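Minutes of the Sorting Table Meeting
Olstead Learning Materials Group
April 6, 2018

14 shares
3 comments

Present: 11 members. Minutes are written by the secretary. The meeting was led by Lorraine Horrocks.

1. Minutes of the last meeting

The minutes from December were read and accepted with one correction. In point 4 the word "boxes" must be "baskets". The boxes are the cardboard ones in the storage, and these were not discussed in December.

2. Order of new pieces

The order of 300 colored pieces from Oston was delivered in two packages. The second package had the invoice inside and not outside, and for this reason the payment was late. Oston was informed and has accepted the delay. Lorraine asked that all delivery papers are put in the blue folder on the same day.

Two bags of pieces were already opened. The remaining bags stay closed until the old pieces are checked. Pieces which have lost their shape are to be put aside and not mixed again with the good ones.

3. Colors of the baskets and the pieces

This point took the most time. In the present arrangement, the color of the basket and the color of the pieces in it are not the same. The green pieces go to the red basket, the blue pieces go to the yellow basket, and the yellow pieces go to the green basket.

Some members find this confusing, especially for a person who comes to the table for the first time. It was proposed to buy a blue basket, so that each color can have its own. Other members answered that the difference is useful. When the basket and the pieces have the same color, it is difficult to see if something is left on the bottom, and a wrong piece is found faster against another color.

There was a vote with raised hands. The present arrangement is kept until the summer. Lorraine will write to Cukonus and ask for the price of one blue basket in the same size, without obligation.

Sorting with the three baskets: 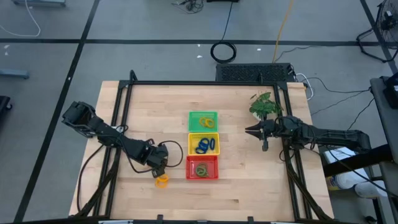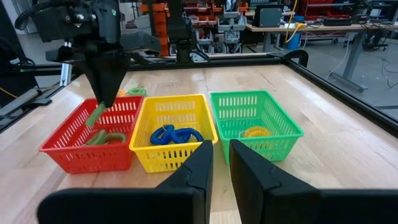
4. Position of the baskets

It was asked if the baskets should touch each other or stand with some space between them. When they touch, a piece cannot fall between them. When there is space, it is easier to lift one basket without moving its neighbor. It was also said that a basket which is not fixed will turn a little during the work, and then the row is not straight anymore.

Decided: the order is always red, yellow, green, with yellow in the middle. The distance is left to the person who prepares the table. The proposal to mark the places with tape on the wood was not accepted. The members do not want glue on the light surface.

5. Pieces outside the baskets

A piece that lies on the table is counted as not yet sorted, also when it lies close to the right basket. It was agreed to write this rule on the instruction sheet. The old sheet says only "put everything away", and this was understood in different ways.

6. Emptying and cleaning

At the end, each basket is emptied into its own bag. The baskets can be washed with warm water and a little soap. They must be dry before they are put one in another. The table is cleaned with a dry cloth only.

7. Other matters

The shelf from Echeverri is still not mounted because two screws are missing. The shop will be called again.

The key of the storage must be returned to the hook and not kept in a pocket over the weekend.

The next meeting will be announced by e-mail.

Like 9 · Comments 3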